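Chapter 7

Working Alongside the Machine: Automation and the People of a Workplace

Learning objectives

After studying this chapter you should be able to:
describe how tasks, as opposed to whole jobs, are passed to machines;
explain why handling soft and irregular goods was automated later than handling boxes and pallets;
identify the new duties that arise when a machine takes over part of a working day;
discuss the part played by consultation, training and pay in the success of a new system.

7.1 Introduction

When a firm installs a machine that can do part of what its employees do, the first question asked is usually how many jobs will go. The question is a fair one and will be dealt with in section 7.5. It is, however, a poor place to begin. A job is a bundle of tasks, some of them written down in a contract and many of them not. A machine takes over certain tasks and leaves others where they were. It also creates tasks that did not exist before, and these must be given to someone.

Chapter 6 looked at automation from the point of view of the firm, and considered cost, output and the return on investment. The present chapter takes the point of view of the people employed. It asks what they did before the change, what they do after it, and what they were told in between.

7.2 The case of the Pledurden packing house

The main case used in this chapter is a fruit and vegetable packing house at Pledurden, operated by Haslinger. The site receives produce from growers in the surrounding district, sorts it by kind, size and ripeness, and packs it into trays for shops. Before automation it employed 58 people on the sorting floor, working in 2 shifts.

Washing, weighing and the sealing of trays had been done by machine for many years. Sorting and placing had not. Employees stood at a moving belt, picked out each fruit by hand and set it down in the correct tray. The work called for speed and good eyesight, and it was hard on the wrists and shoulders. It was also skilled in ways that the firm had never recorded. An experienced sorter could tell from the feel of a tomato whether it would last the journey to the shop, and would turn a marked fruit over without being asked.

In June the firm announced that part of the sorting floor would be fitted with Vasura, a handling system made up of robot arms with two-fingered grippers. The agreement between the firm and its employees was signed on September 24, 2019. It set out which tasks would be moved to the new system, which would stay with the staff, and how the change was to be reviewed.

7.3 Why soft goods came late

A cardboard box is flat-sided and rigid, and is much the same as the box before it. A machine may grip it firmly without harm. Fruit offers none of these advantages. Two tomatoes from the same plant may differ in size, shape and firmness, and a grip that holds one securely may bruise the other. Items lie against one another and hide one another from view. To pick out one, the machine must judge where it ends and where its neighbour begins.

For these reasons the early attempts to automate sorting floors relied on writing a rule for every situation, and the list of rules was never long enough. A later approach is to let the machine learn from examples of the work being done by people. Employees carry out the task with a hand-held gripper similar to the one fitted to the robot, and a camera on the tool records each movement. The recordings are then used to train the system.

At Pledurden the training material came from two sources. The supplier provided a general collection of handling tasks, made in ordinary rooms with everyday objects. The packing house then added 986 recordings of its own, made by sorters during paid hours. 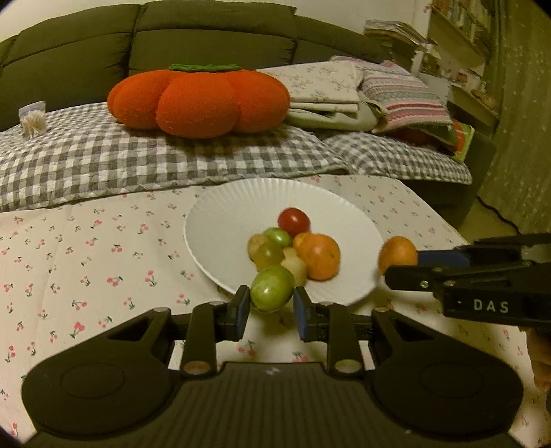
The second source raised a matter that the agreement had to settle. The sorters were being asked to pass on a skill that belonged to them and that the firm had never paid for as such. Some regarded the task as a welcome change from the belt. Others felt that they were preparing their own replacement. The agreement dealt with this by treating recording as a separate grade of work with its own rate, by making it voluntary, and by providing that no recording could be used to measure the speed of the person who had made it.

7.4 New duties on the floor

Once the arms were in use, the work of the floor was divided afresh. The system dealt with firm, round produce of regular size. Staff kept the soft and the awkward: ripe plums, figs, bunches on the stem, and any fruit the system had set aside as uncertain. Two new posts were created. The line attendant watches a group of arms, clears stoppages and changes worn finger pads. The quality reader checks a share of finished trays and reports faults to the supplier through a record-keeping program called Forkis.

In the first period under review, Forkis received 1,638 entries. Many concerned small matters, such as a tray placed askew or a pad in need of cleaning. The entries were nevertheless of value to the firm, as they showed how much of the smooth running of the floor depended on people noticing things. Under the old arrangement such faults had been put right by hand and never written down.

The change was not felt equally. Employees who moved to the new posts reported less physical strain, but several found long periods of watching more tiring than the belt. Those who remained as sorters now handled only difficult produce, and the easy fruit that had once given them a rest between awkward items had gone to the machine. Their targets, which had been set for mixed work, were revised after representations from the staff.

Key terms

Task: a single piece of work with a definite result.
Job: the group of tasks for which a person is employed.
Residual work: the tasks left to people after a machine has taken over the remainder.
Demonstration: a recorded performance of a task, used to train a machine.

Points for discussion

Consider a workplace known to you. List the tasks carried out there which appear in no job description, and state who would notice if they were left undone.

Residual work is often harder than the work it replaces. Discuss whether it should be paid at a higher rate, and on what basis that rate might be fixed.

Section 7.5 returns to the question of numbers employed, and compares the Pledurden agreement with arrangements in warehousing and commercial laundries.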